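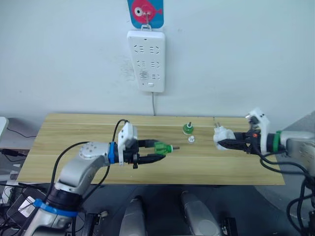

When the right arm drops the plug: tracking down a grip fault on a two-arm bench

Our bench has one recurring complaint, and it belongs to the right arm. It picks up the plug-shaped part, carries it a respectable distance, and lets go. The log says the grip was fine. The log has always had a generous nature.

What follows is the order I now check things in, arrived at by doing them in every other order first.

Before you start

Stop both arms and put them in hold. Hit the stop button even if the software says they're idle. Declan Ó Flaithearta once reached in for a loose cap on the strength of a status light, and the left arm resumed its queue. He kept all his fingers and lost a sleeve button.

Stopping the arms can also release the grippers, depending on how yours are set up. Keep your hand out from under whatever they're holding.

Step 1. Look at the cables

Move the arm slowly by hand through its whole reach and watch the gripper cable. Ours was snug at full stretch to the left, and a snug cable tugs on its connector. Reseat the connector at the wrist, then leave enough slack for a lazy loop. Enough slack to catch on the table is a different fault, covered on a different page, written after a worse day.

Step 2. Check the fingers

Wipe both fingers with a dry cloth. Close them on a strip of paper and pull. If the paper slides out at one end and sticks at the other, the fingers aren't parallel. Loosen the finger screws, close the gripper on a flat block, and tighten again.

Step 3. Check the force setting

Open the gripper page in the Prernex controller. The right arm should read 900. Ours read 2, which will hold a feather if the feather cooperates. A config restore had put back the factory value and mentioned it to no one. Don't go above 1000 with plastic parts – Marlina Pattinasarany tried 2000 and now owns a very flat cap.

Step 4. Turn on drop detection

The controller only checks the grip at pickup unless you tell it otherwise. Set "monitor while moving" to on and the fault action to "stop both arms." The default stops just the one that dropped something, and the other carries on assembling against thin air.

Step 5. Run it slow

Put the part back by hand, clear the table of anything you like, and run the cycle at low speed with someone on the stop button. If it still drops, save the log before restarting and send it to Yaroslav Nazarenko, along with the force reading from step 3. He'll ask for it anyway.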